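Wiltberg Home Packs
About us

Home
What we pack
For schools and shelters
Returns
About us

Who we are

Wiltberg Home Packs sorts and packs everyday bathroom and laundry goods for people who need them in small, mixed lots. Our customers are boarding schools, community housing providers, remote work camps, rural motels and a number of women's shelters. Most of them don't want a full carton of one product. They want a set for each room or each person, put together properly and labelled so that it can be handed over at the door.

We began in February with one packing table and a borrowed trolley. The first order was for a student residence that needed a bathroom set in every room before the new term. It came to 359 sets and we packed them in a rented garage. We have since moved to a larger unit on Tretier Road, where we have proper shelving, a loading bay and a kitchen with a working oven.

What we do

Goods come in by the carton from wholesalers. We open the cartons, check the expiry dates and the seals, and put the stock away by type. When an order is ready to be packed, the items for it are brought to the tables in trays and basins and made up into sets.

The standard sets are:

Bathroom set. Toothpaste, toothbrush, soap, shampoo, comb and face washer.
Laundry set. Powder or liquid, pegs, a mesh bag and a stain stick.
Kitchen starter. Dish liquid, sponges, tea towel, bin liners and a scrubbing brush.
Winter extras. Lip balm, hand cream, tissues and a pair of thick socks.

Any of these can be changed. If a school wants a particular flavour of toothpaste, or a motel wants the soap left out, we note it on the customer's sheet and it stays there for the next order.

How the tables are set up

Each table has a white top and is wiped down between orders. Small goods go into trays and basins, and nothing is packed straight from a wholesale carton. Boxed and unboxed items can share a tray as long as they are the same kind of thing, so a toothpaste carton and a toothpaste tube may sit together. They are separated when the set is made up.

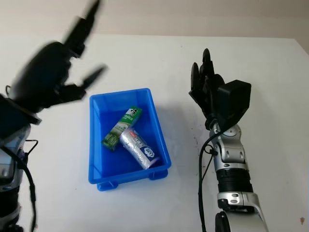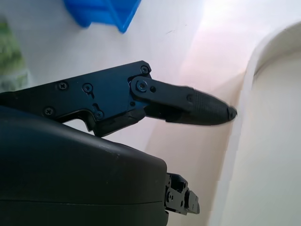 Colour is used in the storeroom as well. Shelf labels are green for bathroom goods, yellow for laundry and red for kitchen. Anything with a strong scent is kept at the far end, near the roller door. We learned to do this after a pallet of lavender powder spent a fortnight next to the tissues.

Once a set is complete it is checked against the customer's sheet by a second person, who initials the slip and closes the bag. Bags go into returnable crates, heaviest at the bottom. Sets for shelters are packed in plain bags with no printing on the outside.

Stock and waste

We keep a small reserve of the most common items so that a late delivery from a wholesaler doesn't hold up an order. At our last stocktake, on August 20, 2023, we had 1,831 toothpastes and 1,119 bars of soap on the shelves. The soap figure was lower than we like and we have raised the reorder level.

Items with crushed boxes but sound contents are taken out of their boxes and offered at a reduced price. Customers are told beforehand, and many of the work camps ask for them. Items with broken seals are thrown out. Cardboard is flattened and collected by the recycler, and clear wrap goes back to the wholesaler that sent it.

Stock with less than 4 months left before its expiry date is not put into a set. We offer it to local charities, who usually collect it themselves.

Where our goods come from

We buy from several wholesalers and don't make anything ourselves. Our crates and trolleys are from Drurnex. Cloth goods, including the face washers and tea towels, come through Ueda Linen, a family firm two streets over that has supplied us since the garage.

We list the contents of each set on the packing slip by type and size. Brands vary with what is available. If you need one brand throughout an order, tell us when you ask for a quote and we will let you know how long it will take to get enough in.

Working here

The packing room runs on one shift, with an early start and an early finish. New staff spend their first week in the storeroom learning where things live before they move to the tables. The work is mostly standing, with mats at every station, and jobs are swapped at morning tea and again after lunch. There is a radio. The person on the checking bench chooses the station.

We take on extra people before the school terms start. Positions are listed at the front counter and on our jobs page.

Visiting and ordering

Customers are welcome to come and look over a sample set before they order. Please ring ahead so that we can have one made up. Parking is at the rear of the building, next to the loading bay, and the customer entrance is the grey door with the bell.

The smallest order we take is 20 sets. Quotes are free and are normally sent within two working days. Delivery in the local area is by our own van, and orders going further are sent by road freight at cost. Crates should be emptied and folded for the driver to pick up on the next run.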